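Student Project Report
Second-life battery packs as storage for a small campus building
Submitted Jun 18, 2024
Authors: Eluned Jarman and Tudur Maddocks

1. Introduction

When a battery pack is removed from an electric vehicle, its cells are usually still able to hold a good part of their first capacity. For driving this may be too little, because the range becomes short and the owner is not satisfied. For a building which stands still and has no problem with weight, the same pack can serve for more years. In our project we studied if used modules can store the solar energy of the Prastport workshop, a small building behind the main laboratories.

We received the modules from Gernari, a company which collects packs from delivery vans. We wish to thank them for their patience with our many e-mails.

2. Aim of the project

The aim was to sort the modules by health, to build one storage unit from the better ones, and to run it through the winter term. We did not try to calculate a price for a commercial product. This was in our first plan, but our supervisor advised us to leave it out, and we think now that the advice was right.

3. Method

In total 167 modules were tested. Each module was first rested, then charged fully, then discharged at a constant current while the voltage was recorded. The tester was a Stasmont bench unit, which has 2 channels, so the work was slow and we had to make a timetable for the evenings. A module was accepted if its measured capacity was high enough and if its internal resistance was near to the middle value of the group. The second condition is important. One weak module in a series string decides how much the whole string can give.

The accepted modules were joined with copper bars and placed in a steel cabinet with two fans. For the battery management we used the Huaranga board, with our own settings for the balancing.

4. Results

The spread between modules was larger than we expected. Modules from the same van could be very different, and those which had been near the cooling inlet were mostly in better condition. The finished unit was started in December. It followed the daily pattern well, except on dark days when there was almost nothing to store. Over the whole period it completed roughly 200 cycles, most of them shallow, and we could not measure a clear loss of capacity in this time.

5. Problems

The most difficult part was not electrical. The modules are closed with glue and with very small screws, and the voltage sensing wires are thin. Two of the wires were broken by us during opening and had to be soldered again. Later the balancing board gave false warnings, and we searched a long time before we found a loose connector. 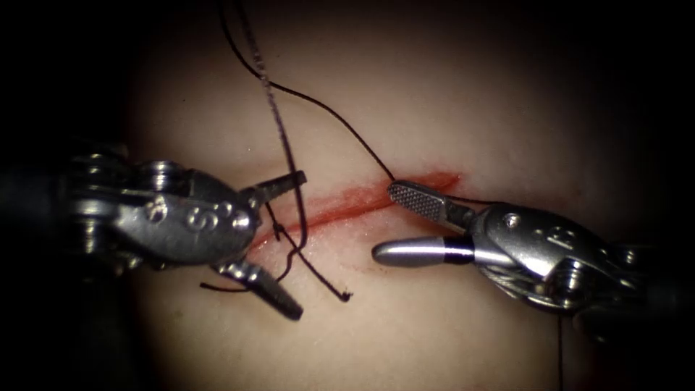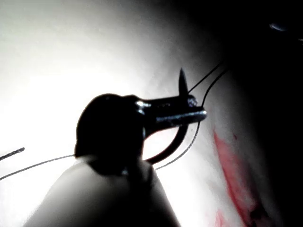
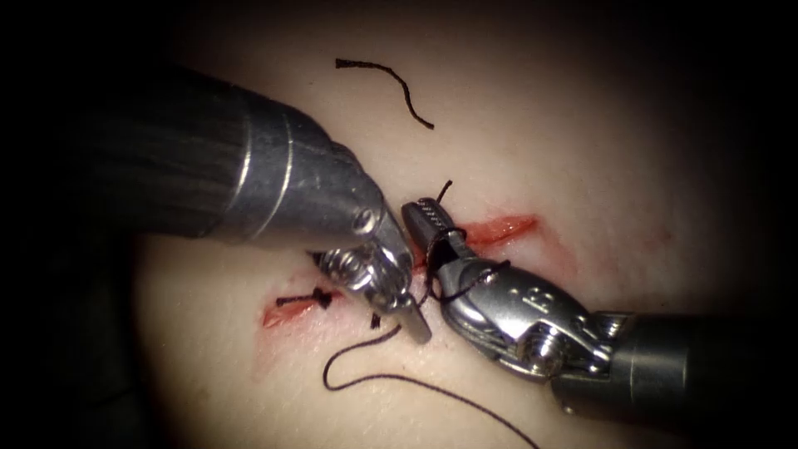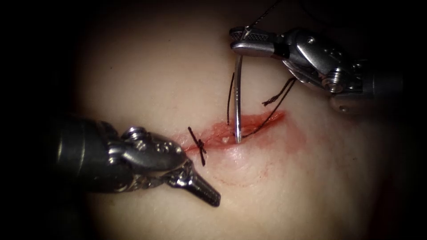 6. Discussion and further work

Opening the modules by hand is the step that should be improved first. If a workshop wants to process 1,000 modules in a year, it can't depend on two students with plastic tools. The cutting of the glue and the lifting of the sensing wires both need access to a narrow place, and our straight pliers were too thick for it. A tool with a jointed metal wrist behind the jaws, like those on the surgical instruments working over the red incision in the pad, would reach the wires from the side without bending them. We do not know the cost of such a tool, and it would need good insulation before it comes near a charged module. A simpler change is to ask the vehicle makers for a connector in place of the glued wires, but this is outside our influence.

We would also like to repeat the capacity test on the same modules after a second winter, with the same current and the same resting time. The cabinet remains in the workshop and the log files are kept with the department. Readers who wish to use our balancing settings should first check the lower voltage limit, as we changed it once during the project and the older log files still show the earlier value.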